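26/05/2023
Clusum gripper, second build. Shared workshop, back corner.

Continued from the February notes. The first pair of fingers had too much play in the joints, so this week I took everything apart again and made new pivots. The old ones were drilled by hand and the holes were not square to the face. You could feel it when closing slowly: one finger arrived first and pushed the cloth away before the other one touched it.

What was changed:
Pivots turned again, all from the same bar. Fit is tighter now, I need to press them with the thumb.
Return spring replaced with the softer one from the Policarpio kit. The stiff one made my hand tired after a short time.
Trigger line shortened by 5 mm. It was slack at the start of the pull and I was losing travel there.
Screws on the left side have thread lock. Right side not yet, I want to open it one more time.

The logger board is still the old Skarkmont. It writes finger position to the card, and the last file had 3,073 lines before I stopped it. I looked through it in the evening and found a jump near the beginning, where the value goes from closed to open in one step. I think it is the connector and not the sensor, but I must check with the meter. If somebody else uses the board before me, please do not pull on the gray cable.

For the cloth work I use the bed in the corner. A table is too hard for this, the tips slide on it and I can not learn anything about how they go under a fold. The mattress gives a little and the sheet moves together with the shirt, so it is a more difficult test and a better one. 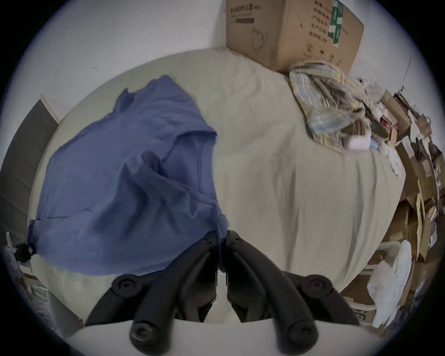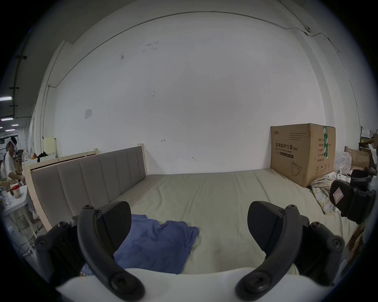 Fingers over the bed, with the blue cloth and the sheet. The N95 carton at the wall is in the second one.

The plan is 12 grasps by the edge of the cloth and then the same from the middle of a fold. I write down for each one how wide the fingers were at the start, because in February I did not do this and could not compare anything later. Plaid shirt comes after the blue one. It bunches in another way, and I would like to see whether the same opening is good for both.

Trigger force: I set the limit at 700 grams on the kitchen scale. More than this and my hand starts to shake, and then the logger shows the shaking and not the grasp.

Open points:
Measure the connector on the Skarkmont board, cold and after ten minutes.
Thread lock on the right side when the pivots are final.
Ask Cliltmont if they still sell the pad material in the thin version. I have one small strip left and it is enough for one finger only.
Copy the card before the next run. The folder name should have the build number in it, last time I mixed two builds and lost a morning with it.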